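Section 3 – Loading line onto the reel (Otia 448)

Do this at home, not on the bank. Takes six minutes or so once your used to it.

1. Reel on the butt section only. Foot seated, lock ring finger tight.
2. Backing first. Arbor knot, wet it, pull down slow. 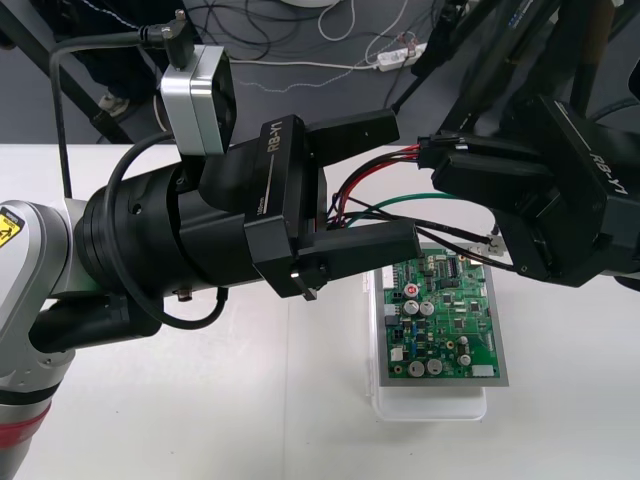 Two arms at the table, circuit board between them.

3. Wind on backing under light tension. Lay it side to side, no humps.
4. Stop 3 mm below the rim, less the depth of the fly line.

Caution – never wind braid over 600 turns. Spool can spread.

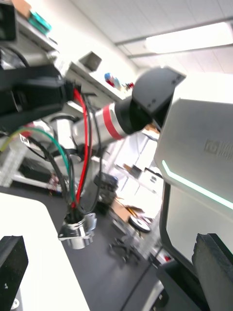 Arm with cables hanging below.

5. Join the fly line. Loop to loop, or nail knot if no loop. Check which end – the tag says "this end to reel".
6. Wind on the fly line, spool turning the way it came off the box. Twist here means tangles later. 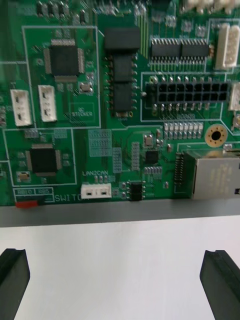
Note: Mirner running lines are slippy. Dry cloth, firm grip.

7. Set the drag. Start at zero, click up untill the line just stops overrunning on a sharp pull. 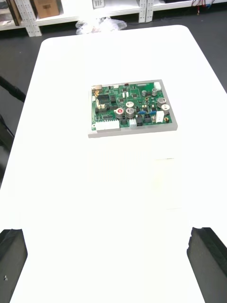
8. Left hand wind? Flip the clutch bearing first, see Section 5.

After the season, say December, back the drag right off before storing.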